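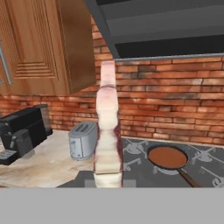 3 min read

Open day checklist: the simulated kitchen demo, with my comments

I did the walk-through for our November open day at Olard before we let anyone in, and I promised I'd type up my scribbles for whoever runs the next one. The kitchen is all on screen, of course, but there's still a real room with real visitors in it, so it gets a checklist like everything else.

ROOM AND ENTRY

Exit path clear to the car park door: OK.
Comment: Lovely and wide this time. Please keep the banner stand out of it!

Cables taped down: FIXED ON THE DAY.
Comment: The lead behind the Lomivis desk was loose, and I caught my own shoe on it (very dignified). Taped at 8 in the morning, checked again at lunch.

Visitor limit: OK, 18 per group.
Comment: We had a bigger school group and split it. Nobody grumbled, and the second lot got the biscuits.

SCREEN AND CONTROLS

Scenario loads to the right kitchen: OK.
Comment: It's the Kumsa set, number 1404. Easy to recognise by the red-orange brick behind the counter and the honey-brown cupboard up on the left. If you don't see brick, you've loaded the wrong one.

Objects present at start: OK.
Comment: Coffee machine on the left, silver toaster against the bricks, frying pan on the cooktop. I love that pan, it's got a copper-brown cooking surface and I want one for home.

Arm visible to visitors: OK, with a note.
Comment: The pale upright bit in the middle looks to be the arm itself, and it hides part of the toaster. Kids at the front kept leaning sideways to peek past it, so mark a line on the floor and keep them behind it.

Clearance under the range hood: WATCH.
Comment: The top of the arm sits just below the front edge of the hood. Ask the operator to talk the group through clearance before moving anything. It's a good teaching moment and they do ask.

Stop button within reach of operator: OK.
Comment: Tried it 3 times, worked each time. Show the visitors where it is, they like knowing.

PEOPLE

Operator briefed: OK.
Comment: Had the Lurnamska handout on the desk, the short version. The long one is still too long, sorry.

Seating for anyone who needs it: NOT DONE.
Comment: My fault entirely. We grabbed chairs from the tea room halfway through the first group. Put them out early next time, at least a row down the side.

Noise and lighting: OK.
Comment: Blinds down on the window side or the screen washes out after two o'clock.

STILL TO DO

Floor line, chairs, and a proper cover for that cable. I've asked for the cover and will chase it.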